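Cropper Stacking Cups by Bromau

3 min read

We have carried a lot of cups over the years, and most of them come and go, but the Cropper has stayed on our shelves longer than any other and we still reach for it first when a customer asks what to buy for a kitchen full of children, or a break room, or a porch where glass really shouldn't go. It is a simple plastic cup with a stepped foot, and we're very fond of it.

The red is the one most people know. It's a brick red, closer to a clay flowerpot than to a fire engine, with a matte outside that doesn't shine under kitchen lights. Denise Haslam, who does our buying, fought for that color when Bromau wanted to swap it for something brighter, and I'm glad she won (she has a set at home and so do I, and so does my mother now).

Around the bottom of the red cup there's a ridge, and below the ridge the wall steps in to a short, narrower foot. When you nest one cup in another the ridge is a good place to put your fingers, so you can pull the stack apart without the tugging and twisting that cheaper cups need. The lip flares out just a little, which makes it comfortable to drink from and gives small hands something to hold on to.

If you would like something you can see through, there's also a teal cup in translucent plastic with a rounded rim. It's nice for lemonade, and handy when you want to tell from across the table who needs a refill! Plenty of people buy a mix so everyone can keep track of their own.

Sets and care

Both colors come in sets of 4 or 6, and you can mix them in one order, just tell us how many of each in the notes box at checkout. Top rack of the dishwasher is fine. Please keep them out of the microwave. For coffee or anything straight off the stove we'd point you to the Fovano mugs, which are made for it and have a proper handle. If a cup picks up a tomato or berry stain, a paste of baking soda and water left on for an hour usually takes care of it, and a soft sponge is better than a scrubbing pad on the matte finish.

Orders are packed by Dagim Kahsay and leave our Grakora stockroom within 2 working days. The red sold out for a while in May, so if you're planning a big summer party it's worth ordering a little early.

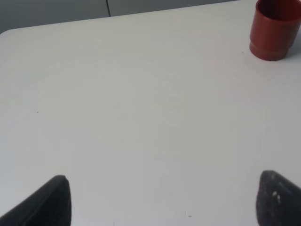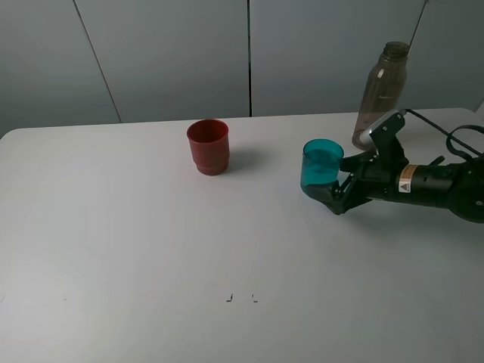
The Cropper in brick red, and in the second photo with the translucent teal cup and a smoky-brown water bottle (bottle not included).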